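Care labels should state a fibre weight

The knitwear label in its present form tells the buyer too little to be useful. It gives fibre content by percentage, a set of washing symbols and a country. It does not give the weight of the fabric per square metre, which is the figure that best indicates how warm the garment will be and how it will hang.
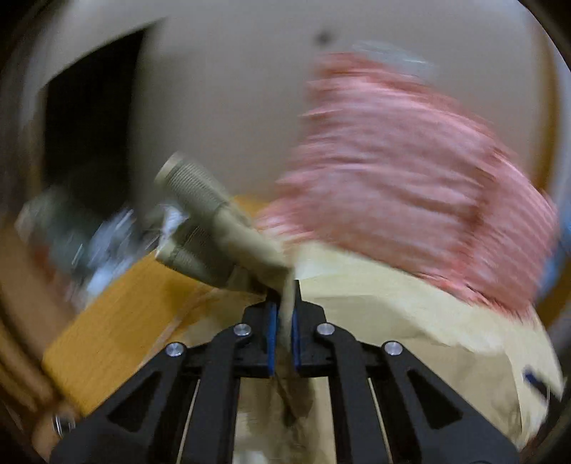 Grey-green knit, gathered into a vertical fold.

Two jumpers may both be marked 70 per cent wool and differ by half in the amount of wool they contain. One is knitted tightly from a heavy yarn, the other loosely from a thin one. The label treats them as equal. A shopper can handle both in a shop, but most knitwear in my own drawers was bought from a screen, where the hand is no help.

The trade already holds the figure. Mills quote it when they sell cloth, and makers use it when they cost a garment. Bisano, a small knitting firm in Etdale, has printed it on the neck label for five years, beside the fibre content. Its heaviest cardigan reads 756 grams per square metre. The number takes up less room than the tumble-drying symbol.

Two objections are usually raised. The first is that weight varies within a garment, as ribbing is denser than the body. This is true, and is met by quoting the body panel only. The second is that buyers would not understand the unit. People who buy paper, duvets and carpet manage with similar units, and would learn this one after two or three purchases.

A stronger objection is that weight alone says nothing of wear. A heavy jumper of short, loosely spun fibre will pill sooner than a light one of good yarn. I accept this. The figure should be read with the fibre content - it does not replace a pilling grade, which I would also like to see, though the testing cost is harder to justify for short runs.

The rule need cover only knitted outerwear at first. Woven shirts can wait.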